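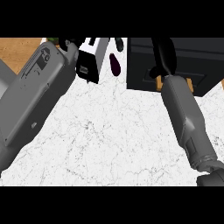

The Huvness kitchen cell is a two-arm simulated robot cell used for testing grasping and placing tasks on household objects. It was built by Isaksson on top of the Purnov physics engine and is maintained as a software package. The cell has no physical counterpart in regular use, but its arms are modeled on hardware and it is set up, checked and repaired by much the same steps as a real cell.

Layout

The cell consists of two gray arms mounted at opposite sides of a white marble countertop. Each arm ends in a gripper with dark fingers. The room around the counter includes a wooden floor and a black cabinet on short wooden legs. Small items are placed on the counter at the start of each run. They are drawn from an object library and may include a small appliance and one or more vegetables, such as an eggplant.

Both arm bases are fixed to a single frame of reference called the bench origin. All object positions, camera positions and joint targets are stored relative to it. Moving the bench origin moves the whole cell and is the accepted way to fit it into a different room model. Moving one arm base alone invalidates the stored calibration.

Setup

A new installation is brought up in a fixed order. The room model is loaded first, then the countertop, then the arms with their joints locked. The physics step is set to 2 milliseconds. The arms are then unlocked one at a time and allowed to settle under gravity with the controller running. An arm that drifts from its home position during settling has a wrong link mass or a controller gain that was not loaded. The second arm is not unlocked until the first holds still.

Grippers are checked next. Each is opened and closed through its full range with nothing between the fingers, and the reported opening is compared with the distance between the finger models. Objects are added last. Each is released slightly above the counter and left to come to rest before a run is started.

Camera output is letterboxed when the recording format is taller than the camera view, with black bands added at the top and bottom. The bands are part of the stored image and have to be removed before image coordinates are compared between installations.

Routine checks

The settling test is repeated after any change to the engine version, the arm models or the object library. A longer check, known as the soak run, moves both arms through 1,000 cycles of a recorded path over the counter. Joint error is logged at every cycle. A slow rise in error over the run usually points to the controller, while a sudden jump usually points to a contact between an arm and some part of the room.

The object library holds 694 items. Each has a visible shape and a simpler collision shape, and the two are inspected together whenever an item is edited. Long or tapered items need more care than boxes – a collision shape that is too round lets them roll away from the place where they were set down.

Common faults and repair

Finger penetration is the fault reported most often. The fingers sink into the counter or into an object instead of stopping at its surface. The usual repair is to shorten the physics step or raise the contact stiffness. Changing both at once is discouraged in the maintenance notes.

Jitter appears as a fine shaking of the wrist when the arm is loaded. It is traced by halving the wrist gains and repeating the settling test. If the shaking continues, the link inertias are recomputed from the arm model.

Arm-to-arm contact near the middle of the counter is prevented by a keep-out zone that only one arm may enter at a time. The zone is held by a software lock. After a crashed run the lock can remain set, and the idle arm then refuses all commands. Clearing the lock by hand restores normal operation.

Dark fingers are hard to separate from dark furniture in camera images. Where a vision system loses the fingertips, the finish of the cabinet can be changed in the room file with no effect on the physics.

Versions

The first release supported one arm. The second arm and the keep-out zone were added by Alvar Vik, who also wrote the soak run. A later branch, Flakedard, replaced the path player and raised the limit on recorded path points to 2,000. Paths recorded in Flakedard do not load in earlier versions. Calibration files are compatible in both directions.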